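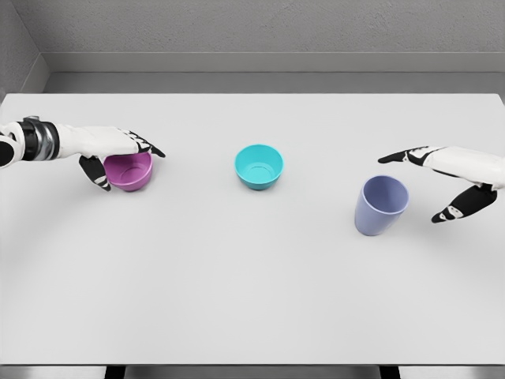 ok so week two of hand vs gripper and I have numbers. thread, typed fast, sorry in advance

Setup for anyone new: two arms, one table, bowls and a cup, all in sim for now. Task is pick up a piece of tableware and stack it on another one. Same start poses, same table, same lighting. Only the thing on the end of the arm changes.

The contenders:
Promholm five-finger hand, the model that came with their sim package
Billden parallel gripper, two flat pads, boring, I love it
Both driven by the same Gezer controller build so no excuses there

449 episodes each. Wanted 900 but the machine fell over in the night and I was not going to start again from zero. 449 it is. Cut the other side down to match

First surprise - the gripper is not bad at bowls. Pinch the rim, lift, done. I expected way more tipping. It does tip if you grab too shallow, the bowl swings like a bucket handle, but get the pads down over the wall and it holds fine

The hand on bowls is a different story. Thumb on the near side, fingers over the far rim, squeeze. When it works it is LOVELY. When it doesn't the thumb slides up the wall and the bowl scoots off across the table like it's late for something

Most of my misses were the thumb. Not the fingers. The thumb closes a hair early and pushes the bowl before anything is behind it. Delayed the thumb a bit and things got better right away

Should have looked at that on day one instead of messing with friction for an entire afternoon. yes I set friction to silly values. yes it "fixed" it. no I'm not keeping it

Cups. Cups are where the gripper wins and it isn't close. Straight-ish sides, come in level, close, lift. The hand can do it but it wants so much room. You have to open the thumb really wide on approach and then the fingertips are way out in front of the palm, and if your wrist is even slightly off you poke the cup over

those fingertips are pointy btw. not great for approach. In sim you can clip the collision shape round and pretend. Real ones I'd want rubber caps

Placing is the opposite. Gripper lets go of a rim and the bowl drops on one side first, little clack, sometimes walks off the stack. Hand can lower it almost flat becuase the fingers are around more of it. If I only cared about stacking I'd pick the hand, slow as it is

And it IS slow. So many joints to plan for. Gezer handles it but you can see it thinking. The gripper is one number, open or closed, go

Two-arm stuff: tried one arm steadying while the other brings the next piece in. With hands this is pretty nice, palm over the bowl and just hold it there. With grippers the holding arm sits right where the other one wants to go. Kept getting wrist bumps. Ended up parking the second arm way back and doing it all one handed

Someone asked about cameras. 4 views, same for both. Wrist view on the hand is close to useless once the fingers close, all you get is knuckles. Overhead is doing nearly all the work. With the gripper the wrist view stays good right to the end. That matters more than I thought, the policy seems to lean on it

Training was 2000 demos per end effector, teleop. Gripper demos were easy, I could do them half asleep (did). Hand demos made my own hand cramp. Retargeting from the glove is ok for big motions and mushy for the thumb, see above re: thumb, everything is the thumb

also plain tabletop, flat walls, nothing else on the table. This is the easy version. I know. Clutter is next and I expect the hand to suffer first, it takes up so much space just showing up

Question I keep getting - why not suction. Because I don't have a suction model I trust. The one I tried sticks to everything including the table

Colors, since two of you asked: all solid, no patterns. I swapped them between runs to see if anything was keying on color. Didn't see a difference worth posting. Will look again with more runs

Where I am so far:
bowls, picking - gripper by a little
cups, picking - gripper by a lot
stacking without knocking stuff over - hand
holding one thing still while the other arm works - hand, easily
my patience - gripper

Real hardware is in July if the Girnville bench is free. They have the Billden grippers mounted already and I only have to talk them into bolting a hand on the other side. So one of each. Which honeslty might be the best setup anyway, hand holds, gripper fetches

Haven't tried the mixed version in sim yet. Controller config wants both arms the same type and I have to go dig around in there tonight

If you've run a mixed pair on Gezer pls tell me which file to edit before I break it. Replies open

edit to the cup post - some of those misses were my start pose being too low, not the hand. Rerunning just the cups now, will add to the thread when it's done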